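Bukcombe Laundry Basket — Care and Use Guide
Section 2: Sorting and Loading

1. Set the basket on a flat surface. Keep it at least 2 feet from heaters and dryer vents.
2. Check pockets and close zippers before loading.
3. Sort reds and other strong colors into their own load.
4. Turn jerseys with printed names or numbers inside out. Lay them in last so nothing heavy presses on the print.
5. Keep clothes below the rim — an overfilled basket is hard to carry level.

Note: The holes in the floor let air through. Don't line the basket with plastic bags.

Caution: Do not iron over printed lettering. Do not rinse the basket in water over 100°F.

Sports jerseys

A single jersey can go in loosely. Shake it out and turn it before it goes in the washer.

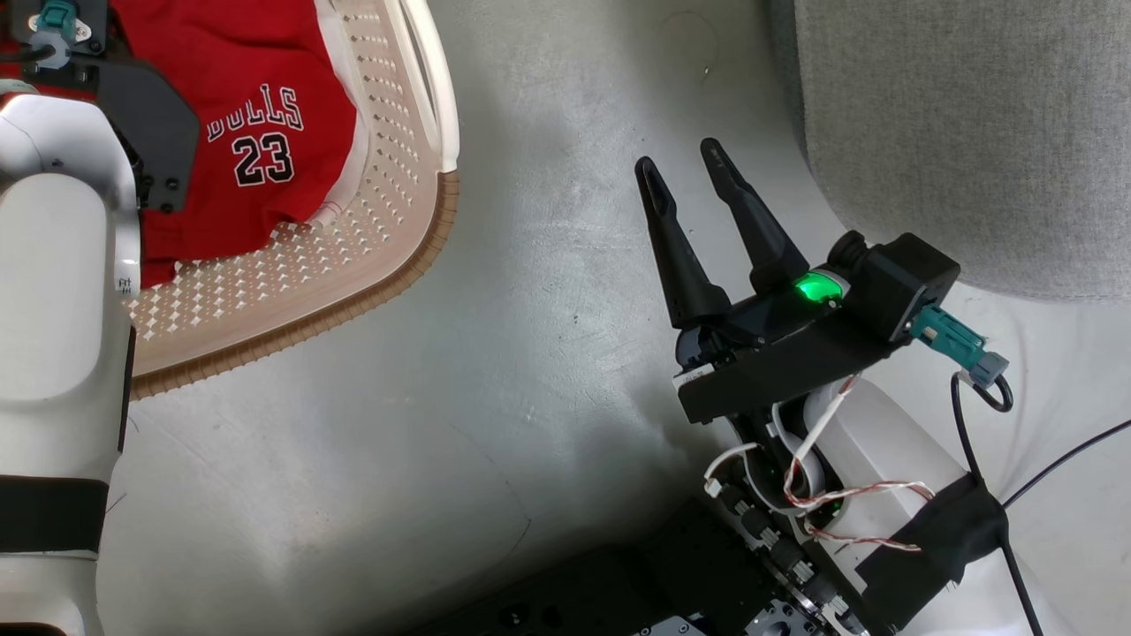 A reader of the Clendgate edition writes that red jerseys still tinted her towels on the second wash, and asks that the guide say to wash them alone until the rinse water runs clear.

Continue to Section 3: Cleaning the Basket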